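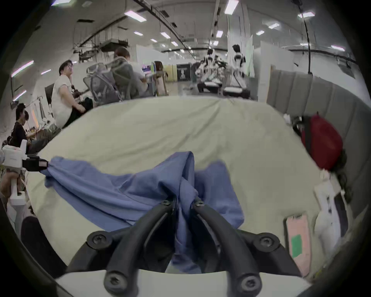
The spring swap at the Junosholm hall is set for March, and the T-shirt pile is already the biggest one we have (as it is every single year!). So this seemed a good moment to pass along a few thoughts on folding, which I know sounds like the dullest subject in the whole Trellville newsletter, but do stay with me. A shirt that arrives neatly folded goes straight out on display, and a shirt that arrives in a ball has to wait its turn, and some of them wait a very long time.

We took in 1,795 pieces of clothing last year, and I would guess that more than half of them were plain T-shirts in blue, black or gray. They are lovely, useful things and people really do come looking for them, so please keep bringing them.

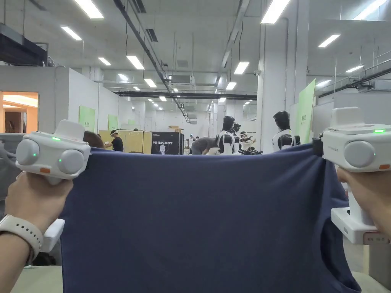
Most of the trouble with a T-shirt starts before the first fold, when it is still lying in a heap and we try to press it flat from the top. I did it that way for years and always ended up with a ridge across the chest. It goes so much better if you take the shirt by its two upper corners and draw it out sideways first, the way the navy one is being held, with the top edge pulled taut and only a little sag in the middle. A few soft creases near the corners are nothing to worry about. Then lay it down face first, smooth it with your palms from the middle outward, and bring the sides in with the sleeves turned back on themselves. Fold it up from the hem 2 times and you are there.

A soft surface helps too - I used to work on our slippery kitchen counter and everything slid off toward the toaster. Now I put a cloth over the table, an old sheet or a plain tablecloth, and the shirts stay where I leave them.

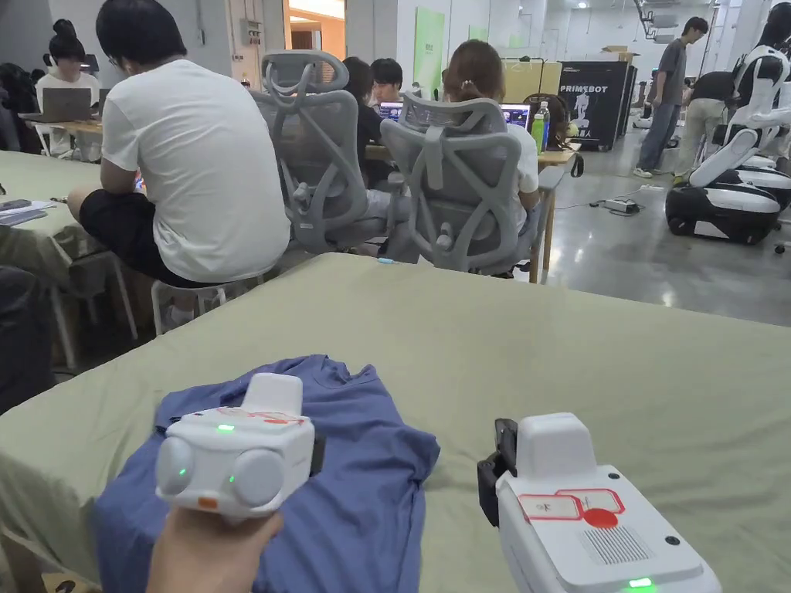 If one goes wrong halfway, and they do, especially the thin ones that have been through the wash 60 times, just shake it out and begin again from the corners. There is no need to iron anything. Stack the finished shirts by size with the folded edge facing you, and slip a bit of paper between the sizes so we can tell where the mediums stop.

Bags can be left at the Prurkton Street door any time the hall is open. The Raju bakery next door has kindly offered to take them in when we are closed, so do buy a bun while you are there. Children's sizes are especially welcome this time, as we ran out very early last spring.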